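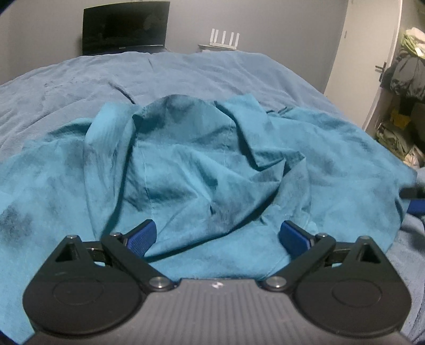
Linen services under review: an interview with Aitana Escobar
24/09/2019

The Mesadard residential trust has completed the first stage of its review of bedding and linen provision. Aitana Escobar, who was appointed Head of Residential Services last year, met the newsletter at the trust's offices to discuss the findings and the changes that residents may expect.

The review was prompted by comments in the annual residents' survey, in which bedding drew more remarks than meals. "We had assumed that the subject was settled," Ms Escobar said. "The sheets were clean and they were delivered on time. What residents told us was that they did not feel at home in them."

The trust has 519 beds across its three houses, Jirno, Tamiru and Skodia. Until now all have been supplied under a single contract, with white sheets and a standard duvet changed on a fixed day. Under the new arrangements, residents will be able to choose the weight of their duvet and to keep their own covers and blankets in use, with laundering included in the weekly charge.

Asked whether this would place a burden on the laundry, Ms Escobar accepted that it would. The department handled 2564 items in the last month for which figures are complete, and personal items must be labelled, washed separately and returned to the correct room. "It is slower work, and I would not pretend otherwise. We have agreed additional hours at Skodia, where the machines are newest."

Murdo Dalgleish, the laundry manager, joined the conversation to explain the labelling system. Woven name tapes will replace the ink stamps used at present, which fade after repeated washing. "A wool blanket should never have been going through at the same heat as a sheet," he said. "We lost several that way at Tamiru and had to write to the families concerned."

Some 97 residents have already asked to take part. Ms Escobar said that requests would be met in the order received, beginning with Jirno, and that those who preferred the present service could remain on it without giving notice.

On the question of cost, she was more guarded. The existing contract has a further year to run, and its terms are under discussion with the supplier. "I should like to have those figures in front of the board before I say anything about the charge for next year."

Request forms are held at the reception desk of each house. Relatives may complete a form on a resident's behalf with the resident's written consent.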